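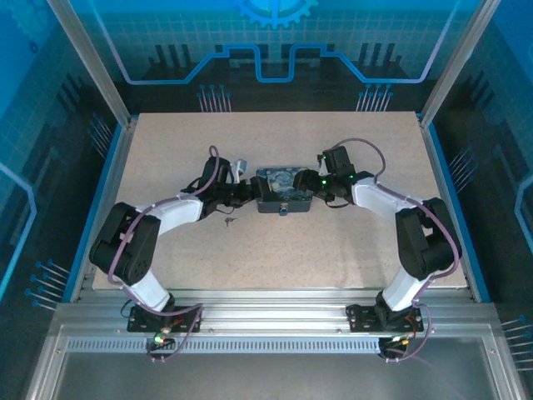

Home Storage > Drawer & Shelf > Cedar Inserts

Warnivel Cedar Drawer Liners, pack of 11

Your sweaters have been in a drawer since June. So, possibly, have some moths. Warnivel liners are thin sheets of red cedar that sit in the bottom of a drawer and smell like the inside of a pencil sharpener, a smell that people love and moths are said to find tiresome.

Each pack holds 11 sheets, enough for a five-drawer dresser with one left over for the shelf where you keep the hats you don't wear. The sheets are sanded on one side and left rough on the other. Rough side down, please. Denise Horrocks in our returns department has a cardigan that explains this better than we can.

Fitting them

Empty the drawer and wipe it out. Measure the inside, front to back and then side to side. Score the sheet with a utility knife against a metal ruler, two or three light passes, and snap it over the edge of a table. Cut across the grain first. If a sheet splits, the pieces will butt together perfectly well and your socks won't mind. Glue isn't needed, and please don't use tape, which leaves a mark on the cedar that stays there for good.

Old drawers are rarely square. Cut a little small and stop fussing.

When the smell goes

It fades after a season or so. Rub the top side lightly with fine sandpaper, vacuum up the dust, and it comes back. You can do this for years – we have a set from the first batch still going in the office filing cabinet, where there has never been a sweater but the invoices are in lovely shape.

What they won't do

Cedar won't fix a problem you already have. If you find holes, wash or freeze the clothes first, then line the drawer. It also won't help with mice, damp, or a brother-in-law who borrows things. Don't lay silk or anything pale directly on a new sheet for the first two weeks, as fresh cedar can leave a little oil behind. A layer of tissue paper takes care of it.

Details

Item number: 785
Pack: 11 sheets, untreated red cedar
Finish: sanded one side
Ships from: Vekutbridge
Orders placed by noon on Saturday go out on the next truck

Questions about odd sizes go to Kavinda Talukder at the shop, who will cut to measure for a small fee and will ask you to measure again.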